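Fliltalen

Fliltalen is a software package for controlling two robot arms that share one workspace. It takes in camera pictures and joint readings, works out what each arm should do next, and sends both arms their commands on a common clock. It was started in Cullport by Liam Daly, who wanted a planner small enough to read in an afternoon, and it has since grown into a full set of tools for recording, planning and replaying two-armed tasks.

Overview

Most simple robot programs treat a pair of arms as two separate machines and keep them apart with a fixed wall down the middle of the table. Fliltalen does away with the wall. Both arms are planned together as a single body with a great many joints, so either one may reach into any part of the table as long as the other has room to get out of the way. The result is a lovely thing to watch – the arms seem to give way to each other like people passing in a narrow hall.

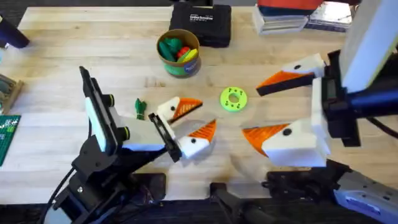 Planning in Fliltalen happens in two layers. The upper layer, called Doherty, picks a goal for each arm and decides which of them should move first. The lower layer turns those goals into smooth joint paths and checks them for collisions 200 times a second. Gripper shape matters a great deal at this stage, and the software lets users load any outline they like: fingers made as bird heads, with long orange beaks that face one another across the gap between the arms, need a longer safety zone in front than plain flat pads would. A flat ring lying on the table is a favourite test object, as it can be gripped by the rim from almost any side and the planner must choose which arm has the better approach.

Perception

The perception module is called Memivum. It joins the views from cameras on the wrists with the view from a fixed camera, and keeps a running list of objects with a position and a confidence score for each. Wrist views are updated 30 times a second. When an arm blocks the fixed camera, Memivum holds the last known position for 15 frames and then marks the object as lost, which prompts Doherty to send a wrist camera for another look. This small loop is one of the most admired parts of the design, and it takes up fewer than 200 lines of code.

Control and timing

Commands for both arms are stamped with the same time and sent as a pair. If one half of a pair arrives late, both arms slow down along their planned paths until they are back in step. Earlier versions stopped dead instead, and handovers were jerky as a result. The slowing method was added in January and is now the default.

Tools

Fliltalen comes with a recorder, a path viewer and a replay tool. The replay tool can run a saved task against a new planner and show where the two part ways – a great help when hunting down faults that appear only once in a long session.

See also

Collision checking
Motion planning
Visual servoing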